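Fabric softener on microfiber, does it really ruin them?
Last updated: December 19, 2025 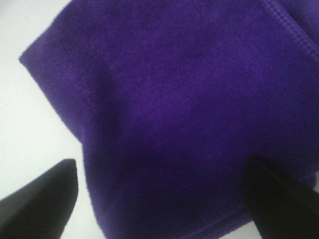
one of the purple ones, hem side

plavlow_pete
ok so my sister in law washed my whole stack of microfiber cloths with regular towels and a big glug of softener. Dryer on high too. Now they push water around on the kitchen window instead of picking it up. Are they done or can I get them back? Not expensive cloths but I have a lot of them and dont want to toss the lot.

gritandgrime
Not done. Wash again, hot, no softener, half the detergent you normally use. Run a second rinse. Softener leaves a coating and it takes a couple of washes to get it off. Air dry.

mopbucket7
Half a cup of white vinegar in the rinse. Did this with mine after the same thing and they came back. Took two loads.

oldhouse_prata
Vinegar again. Every thread on this board ends up at vinegar. It does very little to softener residue and some washer makers tell you to keep it away from the rubber seals. Detergent and hot water is what moves it. Soak overnight if you have to.

mopbucket7
well mine came back so

oldhouse_prata
After two hot washes. With detergent. Take the vinegar out and see if you get a different result.

mopbucket7
not going to ruin them again to prove a point to you lol

plavlow_pete
How hot is hot? Tag is gone on most of them. My washer just says warm / hot / sanitize, no numbers.

gritandgrime
Warm or the normal hot. Skip sanitize. Dryer is the bigger worry, high heat can melt the tips of the fibers and then they go scratchy and there's no fixing that. Rub one on the back of your hand. If it kind of grabs your skin its still good. If it feels like a plastic scrubber it's garage duty from now on.

hallway_light
The lint is a problem too. You said they went in with regular towels? Cotton lint gets stuck in there and you will be smearing it on glass forever. Shake them out hard outside before you rewash. I use a pet hair roller on the bad ones, takes ages but works

plavlow_pete
yep bath towels. Brown ones. Lots of lint. Didn't think of the roller, good idea

fleltum_fan
Going to be the one to say it, just buy new ones. I get the Fleltum bulk pack and when they quit working they go in the rag bin. You're spending hot water and detergent and a whole afternoon on something that costs less than lunch.

gritandgrime
Disagree. A good cloth goes a couple hundred washes if you treat it right. I've got some from when we moved to Fallmont that still do the shower glass every day and they look terrible and work fine.

fleltum_fan
The pack says 200. I never got near that with any brand.

hallway_light
do you dry them on high

fleltum_fan
I dry everything on high I have three kids

hallway_light
Well there you go

oldhouse_prata
Other side of it, every wash sheds plastic bits down the drain. I moved most of my cleaning over to old cotton T shirts and flat weave dish towels. Newspaper for windows. Microfiber only for dusting and the stove top. Don't miss it.

mopbucket7
Newspaper leaves ink all over my white window trim. Tried it in February, spent longer on the trim than the glass.

oldhouse_prata
Squeegee then. Best thing for windows anyway. Drop of dish soap in a bucket, wipe the blade every pass.

gritandgrime
Squeegee for the big panes yes. Useless on the little divided ones, which is all I've got.

plavlow_pete
Update. Shook them out, did the roller on the worst ones (gross), one hot wash with a little detergent and a second rinse, hung over the shower rod overnight. Most are picking up water again. Few still smear a bit so those are going thru once more. No vinegar, sorry mopbucket.

mopbucket7
fine. but try it on the smeary ones

plavlow_pete
ok ok will do half and half. Also keeping them in their own mesh bag from now on with NO SOFTENER on it in marker

hallway_light
Put the note on the softener bottle. People read the bottle, they dont read the bag

fleltum_fan
or hide the softener

gritandgrime
Don't need softener for anything tbh. Wool dryer balls for the sheets and that's it. But that's a whole other thread and I'm late for work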